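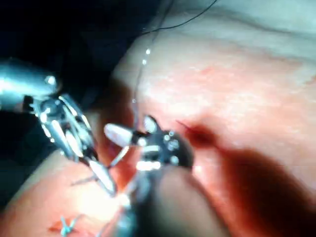 Two surgical instruments, close up, at the tissue.

Call for readers: help us make leaflets people can understand

Last updated: January 2021

Have you ever come home from a hospital visit with a folded sheet of paper, read it twice, and still wondered whether you were allowed to take a shower? Then we would love to have you on our reader panel!

Hostis writes and edits the leaflets that patients get before and after an operation. Our library now holds 664 of them, on everything from wisdom teeth to hip replacements, and a lot of them were first written by people who say "ambulate" when they mean "walk." We're going through the whole library and rewriting it in everyday English, and we need people who will read our drafts and tell us where they got lost.

You don't need any medical training. If you've had surgery, or looked after somebody who has, that's great, but it's fine if you haven't. We're very keen to hear from people who don't read much for fun, people who learned English as adults, and people who read on a phone with the text turned way up. You do need to be 18 or older and able to open a document online or get mail at a US address.

What you'd be doing

Each month we send you five drafts. Most are two pages long. You read them at home with a pen (or the comment tool, if you like that better) and mark any word you'd have to look up, any sentence you had to go back over, and any spot where you wanted to know something and we didn't tell you. Then you answer a short set of questions in your own words. The panel starts now and runs through the end of June.
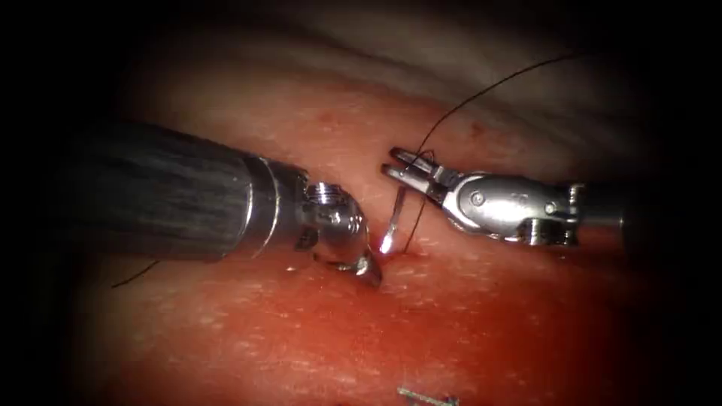

Please don't fix our spelling. We have a proofreader for that and she's very good! What we can't get from her is the moment where a regular person stops and says "wait, which day do I take the bandage off?" One reader in our last panel wrote "who is this for?" next to a whole paragraph about sutures, and the paragraph is gone now. It was my paragraph. The leaflet is much better.

The first batch comes from the Huttunen set, our oldest group of leaflets, mostly about stitches, wound care and going back to work. After that we move on to the Tronodent set, all teeth and gums — lots of soup advice in that one, and I'm still hoping somebody can tell us what "lukewarm" means to them.

What you get

We pay $27 for each batch you send back, by check or gift card, your pick. You'll also get copies of the finished leaflets, and your name in the credits if you want it there. Some people do and some would hate it, so we always ask first.

How to join

Write to us at the address at the bottom of this page and tell us a little about yourself. A few lines is plenty. Let us know whether you want paper or email, and if you need large print or a different color of paper, say so and we'll set it up. We'll send you one practice leaflet, and if you enjoy marking it up, you're in.

Questions are welcome too, including the ones you think are silly.

5 comments

Contact: Reader Panel, Hostis, readers@hostis.example | © 2021 Hostis | Back to top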